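Handling Practice 4: pick and place rules for the bench cells
Notes V. Bartoš. Read before your slot, not during it.

Carries on from last time (stopping distances). Recap in one line: limits in the controller first, limits in your script second, your own good sense a poor third.

What we're using as our rulebook: the Lorkitz cell code, local version, 8 pages. It doesn't replace the ISO documents on the reading list, it sits under them. If the two disagree the stricter one wins and you tell me.

Part A, approach

Slow zone starts 80 mm above the table. Inside it no joint moves, straight line only. Fingers fully open before you enter the zone, checked by reading the width back from the gripper. Sending the open command is not a check. Lots of you lost marks on this in May.

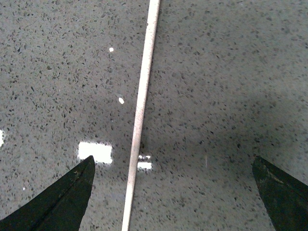

Centring is the rule people skip. Code says the part should sit midway between the fingers before closing, within the tolerance on your job sheet. If one finger arrives first it pushes the part, and a thin rod will roll or skid and your grasp point is gone. With the rod lying much nearer the left finger than the right, you correct sideways first, then close. Don't let the closing do the correcting. Also watch for glare on shiny tops: bright bars right beside the rod are just what an edge finder likes to grab. Mask them or change the exposure, write down which you did.

Closing force: lowest that holds. Start at the bottom of the range and go up in steps. Force goes in the log for every attempt, including failed ones. Especialy failed ones.

Part B, the table

One job, one set of parts. Anything not named on the job sheet comes off the table before the arm is enabled. Mugs, phones, pens, the Erley calibration plate (it has a drawer, use it).

Cables: check the loop at the wrist by hand through the full range you plan to use, power off. Should never pull tight, should never drop below the fingers.

Indicator light tells you something about the arm's state, see the table in your cell manual for which colour means what. It is not a permission to reach in. Reach in only with the arm disabled and the enable key in your pocket.
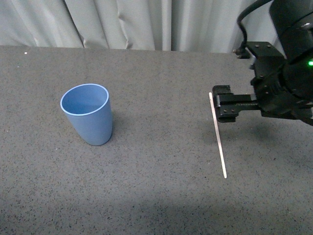

PART C: TRANSFER AND RELEASE

Target for this exercise is the cup. Rod goes in, cup stays standing.

Lift straight up out of the slow zone before any sideways travel. No short cuts across the table, even when it's clear, as the same script gets reused later on a full one.

Path must clear the rim with the whole rod, not only the gripper. The bit sticking out below the fingers counts as part of the tool. Set the tool length in Testa before you run, default is zero and zero is wrong.

Release height: lower end of the rod inside the rim. Dropping from above is a fail even if it lands in.

After release wait 1000 ms, then retreat along the axis of the rod. Not straight up out of habit. If the rod is leaning and you go straight up, a finger can catch it and take the cup along.
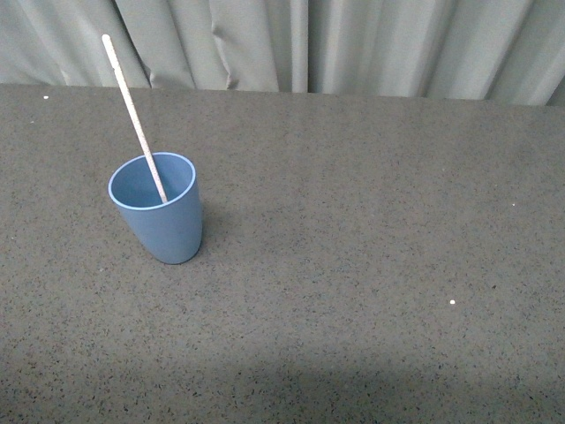
Then arm home and clear of the view before you take the result picture. Pass needs all of these on the record: cup upright, rod in the cup, no contact with the curtain. Leaning is fine, we don't mark the angle.

Part D, logging

Every run gets a line in Istent. Run number, who held the enable key, force, result, anything odd. Plain words please. "Gripper weird" is not a finding. Run 1433 is a good model, have a look at how the slip was writen up.

Don't delete bad runs. Don't renumber.

Stops: any unplanned stop, leave the arm where it is, log first, reset after. Two in one slot and you finish for the day.

Hand-in: log export plus one side of A4 on which rule cost you the most time and whether you'd keep it. By Friday, July 2, 2021, noon, paper copy in my tray.

Next time: shared spaces, and what changes when the curtain is open.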